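From: Stela Nedelcu
To: Hisard kitchen list
Date: Apr 5, 2026
Subject: Re: egg on the white tables

Replying to everyone, as three people have now written to me separately with the same question.

> On the white tables again: after the last lunch I tried to get
> dried egg off one of them and ended up scrubbing it with the
> green side of the sponge. It came off, but there is a dull
> patch now if you look at it from the window side. Is there
> something we should be using? And can we please agree on
> what to mix in, because the plastic bowls slide all over the
> place and half of it goes over the rim.
>
> Muli

The dull patch is from the sponge. The green side is too rough for those tops and the patch won't buff out, so please keep it for pans. I have moved the green sponges to the shelf under the sink and left only soft cloths by the tables.

For egg, the main thing is to get to it while it is wet. Lift most of it with a dry paper towel first, working from the outside of the spill toward the middle. If you start with a wet cloth it just spreads into a thin film, and the film is what dries hard. After the paper towel, use a cloth with cool water and a drop of dish soap, then a second cloth with plain water. Don't use hot water on raw egg. It sets and you will be at it twice as long.
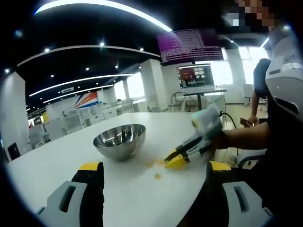

If it has already dried, lay a cool, wet, soapy cloth over the spot and leave it for a while. Ten minutes is usually enough. Then wipe. If there is still an edge you can feel with a finger, do it again or use the plastic scraper from the drawer, held flat. No knives, please.

The same goes for oil and batter, except that warm water is fine for those. Turmeric and curry paste are a different problem and I don't have a good answer. Baking soda paste took most of a stain off for me once and did nothing the next time.

On the bowls, I agree with Muli. The stainless steel ones are better for eggs and anything else you beat by hand. They have a round bottom, so they rock if you lean on the rim, but a folded damp dish towel underneath stops that. Crack the eggs into a cup beside the bowl and tip them in one at a time. Most of what ends up on the table is drips from the shell on the way across, and it also means you can fish out a bad one.

I looked up replacements for the plastic bowls. Zusto has a steel one for 19 each, or a set of four sizes for 53. I would get the set. We have 60 left in the kitchen money for April, so it fits, but then there is almost nothing for cloths until May. If anyone has clean old cotton T-shirts to cut up, bring them in and leave them in the box by the door of room 306. Not polyester, it pushes the water around.

Two other things while I am writing.

The spray bottle with the blue label is for the windows. It was on the table shelf again. It leaves streaks on the white tops and I would not want it near food anyway.

The Plarkgate people are using the kitchen corner after us this month, so tables need to be wiped and bowls put away before they come in. Dry the steel bowls with a towel before stacking them or they get water spots and stick together.

If there are no objections to the set by the end of the week, I will order it.

Stela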